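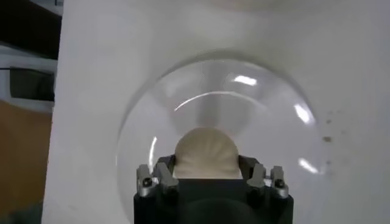

Handling and Cleaning Clear Glass Domes and Bowls

Clear glass covers are used throughout the Grurkesmont house and its study rooms, both to protect small objects and to allow visitors to look at them closely. Most of the damage recorded in the department's condition notes occurred while a cover was being lifted or cleaned, and very little of it while the object was on display. Staff and students at the Taltcombe site are asked to follow the procedure set out on this page whenever a dome or a rounded glass bowl is moved, washed or put back over an object.

The procedure applies to covers without a base or a fixed knob. Domes with a fitted wooden base are treated separately, as the groove in the base requires its own cleaning. Sealed domes must not be opened under any circumstances and should be referred to the Kandpal workroom.

Before you begin

Clear a table large enough to hold the object, the upturned cover and your cleaning materials with a hand's width between each. The table should be white or covered with plain white paper. Small chips of glass and flakes from the object are much easier to find on a white surface, although the glass itself is harder to see. For this reason a strip of colored paper tape should be laid on the table in front of the cover before work starts, so that anyone coming to the table knows where the edge of the glass lies.

You will need:

Two lint-free cotton cloths, washed without fabric softener
A soft brush, kept for glass only
A shallow plastic basin lined with a folded towel
Lukewarm water and a few drops of plain dish soap
A second folded towel for drying
A padded ring or rolled towel to hold the cover upside down

Remove rings, watches and bracelets. Long sleeves should be rolled up and lanyards taken off. Cotton gloves are not permitted for lifting glass, as they slide. Clean, dry bare hands or close-fitting nitrile gloves are both acceptable.

Checking the glass

Examine the cover before touching it. Clear glass shows very little when looked at straight on, and the reflections are the most useful guide. Stand to one side of a lamp or window and move your head slowly from left to right. The bright streaks on the curve should travel smoothly over the surface. A streak that breaks, jumps or forks may indicate a crack, and a cover in this condition should be left in place and reported.

Run one fingertip lightly around the outside of the rim, just above the table. Chips are marked with a small square of low-tack tape on the outside of the glass. Do not run a finger underneath the rim.

Lifting the cover

1. Stand squarely in front of the table with both feet flat. Do not reach across another object.

2. Place one hand on each side of the cover, low down, with the fingers spread. The glass should be held by the palms and never pinched at the rim.

3. Tilt the cover back very slightly to let air in. A well-made rim can hold to a smooth table, and pulling hard at this point is the usual cause of a sudden jerk.

4. Raise the cover straight up until the rim is well clear of the highest part of the object. Pause – then move it to the side. Many ribbed or fanned objects are widest where one least expects it, and the inner curve of a rounded cover comes in quickly toward the top.

5. Turn the cover over above the padded ring and set it down gently, open side up.

Covers measuring 380 mm or more across the rim are to be lifted by two people. The person on the left gives the word to lift and the word to lower.

Washing and drying

Brush loose dust from the outside first, working downward toward the table, and then from the inside. Wash the cover in the lined basin, one section at a time, supporting it with the free hand. Do not let it float or roll. Rinse with clean water at the same temperature. Sudden changes of temperature are dangerous to old glass, and the large cover bought for the house in 1891 may only be wiped with a damp cloth.

Dry the outside, then the inside, with separate cloths. Leave the cover on its side on a folded towel, wedged so that it cannot turn, for at least 4 hours. Glass that feels dry may still hold moisture along the rim, and this will cloud the inside once the cover is back over the object. Where the Prerkik cabinet is free, covers may be dried there overnight with the door open.

Ammonia sprays, vinegar and furniture polish are not to be used.

Caring for the object while it is uncovered

The object should be uncovered for as short a time as possible. Lay a clean sheet of tissue loosely over it, supported on card so that nothing rests on the surface. Fine ridges and grooves collect dust at the bottom, where a cloth cannot reach. They may be cleaned with a dry, soft brush drawn along the direction of the groove, never across it. Shell, plaster and unglazed pottery must be kept away from the wash basin.

Replacing the cover

Wipe the table where the rim will stand. Hold the cover above the object, look at it from the front and then from the side, and lower it straight down. The last 5 mm should be the slowest. Once the rim is down, do not slide the cover to center it. If the position is wrong, lift and begin again.

Finish by wiping fingermarks from the outside with a dry cloth, remove the tape from the table, and enter the work in the room book. Covers are not washed on Sunday, when the workroom is closed.

Grurkesmont Collections Care, Taltcombe | Contact the workroom | Copyright Grurkesmont | Back to top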